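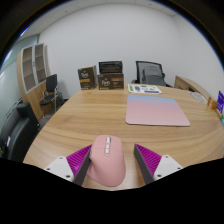 件名:Re: 共用デスクの備品配置について(ジラリ館 学習室)

利用者各位

ジラリ館学習室の共用デスクにつきまして、先般ヘドルンド氏より下記のご照会をいただきましたので、施設管理担当より回答申し上げます。退席時の備品配置は、当面、マウスパッドを机の右半分に置き、左側は筆記のために空けておくことを標準といたします。水色から薄紫、ピンクへと色の移るパッドの席では、ピンクのマウスがパッドを外れ、机の手前側の木の天板に直接置かれておりますが、退席の際はマウスをパッドの上に戻してくださいますようお願いいたします。天板の木目に沿って細かな擦れが生じた席が既にあり、補修の対象を増やさないための措置でございます。

Trygve Hedlund 様は書かれました:
> 学習室を週に数回利用しております。席によりマウスパッドの位置が
> 左右まちまちで、着席のたびに並べ直しております。標準の配置が
> 定められているのであれば、ご教示願えますでしょうか。
> また、左手でマウスを使用する場合、パッドを移動しても
> 差し支えないでしょうか。
> 加えて、11番席のパッドは裏面の滑り止めが弱くなっており、
> 使用中に少しずつ動きます。交換をご検討いただければ幸いです。

ご質問の第二点につきましては、ご利用中の移動に制限はございません。左手用のマウスをご希望の方は、338号室の窓口にてお申し出ください。貸出は当日限りとし、閉室の40分前までにご返却願います。

11番席のパッドは、3月中に同寸のものと交換いたします。ほかに不具合のある席をお気づきの際は、席番号を添えて本メーリングリストまでお知らせください。

なお、天板の清掃には乾いた布をご使用ください。アルコールを含む清拭用品は塗装を傷めるおそれがありますので、飲み物をこぼされた場合も、まず窓口までご連絡くださいますようお願いいたします。私物のパッドをお持ち込みの方は、お帰りの際に必ずお持ち帰りください。置き忘れの品は31日間窓口にて保管し、その後は処分いたします。

ラトコム学習センター
施設管理担当 Tiburcio Zepeda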